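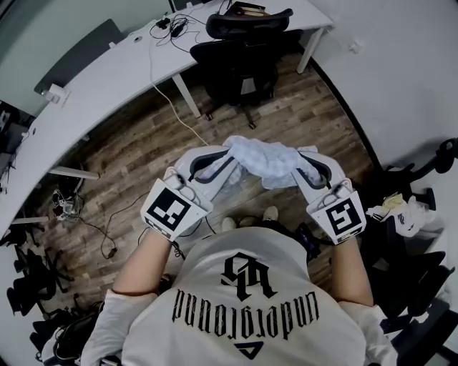 两只手持夹爪一左一右捏着那块浅蓝色的布,背后各贴一张方形标记

先说结论:上周折腾了四天的“左右手打架”问题,根子在时间戳上,跟标定一点关系都没有。我居然把两个夹爪的外参重新标了三遍,现在想起来还牙疼。

事情是这样的。我们这套东西内部叫 Skidville(别问我为什么,名字是 Wolfram Brandes 起的,他起名从来不解释),做的是双手操作的轨迹重建:人拿着两个夹爪干活,头上的相机看着夹爪背面的标记,软件把两只手的六自由度位姿算出来,再跟夹爪的开合量对齐,最后喂给后面的策略训练。听起来很简单对吧?我刚接手的时候也觉得简单。

叠布这个任务加进来以后,麻烦就来了。之前做的都是搬杯子、插插头一类的活儿,两只手各干各的,左手差几毫米右手差几毫米,谁也不碍着谁。可是两只手一起捏一块布就不一样了,两个指尖之间的相对位置一旦不准,回放里就会看到两根手指互相穿过去,像两个幽灵在握手。我第一次在可视化里看到的时候笑了半天,然后就笑不出来了,因为一批 100 段轨迹里有 20 段都这样。

第一反应当然是标定!每个夹爪背后的标记到指尖有一个固定的变换,这个变换要是歪了,指尖自然就歪。于是我把标定板翻出来,左边标一遍,右边标一遍,重投影误差漂亮得很。跑回放,还是穿。我又怀疑是标记贴歪了,撕下来重贴(重贴就意味着又得重标),再跑,还是穿。第三遍是纯粹不甘心,这里就不展开了。

后来我换了个思路,不看穿不穿了,改看什么时候穿。把两个指尖的距离画成曲线,再把手的速度画在下面,一对比就很明显:手停着的时候距离好好的,手一动就开始偏,动得越快偏得越厉害,而且偏的方向跟着运动方向走。学控制的朋友看到这里应该已经在拍大腿了,这就是典型的延迟啊。标定错了的话,误差在夹爪坐标系里应该是固定的,不会手一停就自己好了。

问题是两张标记都在同一个相机画面里,同一帧图像哪来的延迟?我卡在这儿卡了整整一个下午,吃掉了半包苏打饼干。

答案藏在 Tralten 里面。Tralten 是我们那个做滤波的模块,每个标记各跑一个滤波器,检测到了就更新,检测不到就靠预测往前推。去年有人(好吧,就是我)为了省算力,把两个标记的检测拆成了两个线程,各自检测完了各自往下送。送的时候打的时间戳呢,是检测完成的时间,没有用图像曝光的时间。平时两个线程差不多同时跑完,看不出来。可是布一皱起来,手一转,有一张标记变得很斜,检测器要多试几轮才能解出角点,那一边就会晚 70 毫秒才打上戳。手以正常速度移动的话,70 毫秒足够指尖跑出去好几厘米了。幽灵握手就是这么来的。

改法说出来都不好意思:把曝光时间戳跟着图像一路传下去,滤波器只认这个时间。晚到的观测就按它真正的时间插回去,从那一刻重新往前推。代码改动不大,麻烦的是缓冲区,原来滤波器根本不存历史状态,现在得存一小段,来了旧观测就回滚再重放。我写第一版的时候忘了把后面那些观测也一起重放,结果曲线上出现了一排小锯齿,可爱得很,也错得很。

顺便把丢标记的逻辑也改了。以前标记被挡住以后,滤波器会按最后的速度一直往前推,推到天荒地老。有一段回放里左手就这么匀速飞出了房间,穿墙而去,Wolfram 把那段做成了动图发在群里,谢谢他。现在是连续 5 帧没看到就标成无效,这一段轨迹不进训练集,留给人工去看。宁可少几段,也不要喂给策略一只会飞的手。

改完之后拿同一批数据重新跑了一遍,那 20 段里只剩 2 段还穿。我一段一段看过去,这两段是真的标记被胳膊挡住了,神仙也救不了,直接扔掉。其他的都干净了,两根手指规规矩矩捏在布的两边,看着特别舒服,我连着放了好几遍(有点变态我知道)。

还有几件没做完的事,记在这里免得我自己忘掉。

一个是开合量的时间对齐。夹爪开合走的是另一条数据通路,目前靠每段开头“捏三下”来对时钟,手动找峰值。这个步骤非常烦人,我想换成自动互相关,Chan 工具里(就是我们那个看曲线切片段的小工具)已经有个半成品按钮了,点了会崩。别点。

另一个是规划那边的接口。Wivitz 规划器收的是两条独立的手臂轨迹,它不知道两只手之间夹着一块布,所以重定向到机械臂上的时候,会为了避开关节极限偷偷把一只手挪开一点点。搬杯子无所谓,捏布就不行,布会被拽掉或者挤成一团。我打算加一个相对位姿的软约束,权重先拍脑袋给一个,跑起来再调。硬约束试过了,求解器经常直接摆烂告诉我无解。

再有就是布本身。我们现在完全没有估计布的状态,只知道手在哪儿,布爱咋样咋样。策略能不能光靠图像学会叠,我心里没底,跟 Wolfram 为这个争了一顿饭的时间,他觉得数据够多就行,我觉得布角总得有个显式的表示吧?谁也没说服谁,最后争的是谁去倒垃圾。

有同学上次留言问为什么不直接用视觉里程计,非要贴标记。我的看法是两者不冲突,标记的好处是出了问题容易查,你一眼就知道它是没检测到还是检测错了。像这次的时间戳问题,如果用的是一个端到端的位姿网络,我大概到现在还在怀疑是训练数据的锅。等流程稳定了再换也不迟。

还有人问代码开不开源。滤波那部分整理完应该会放出来,先让我把变量名改一改,里面现在有一个叫 tmp_final_2 的东西撑着半个系统,实在拿不出手。

下一篇写回滚缓冲区的实现细节,包括那排小锯齿的截图。有做过类似东西的朋友欢迎在下面留言,尤其是处理乱序观测的,我想知道你们的历史窗口开多长。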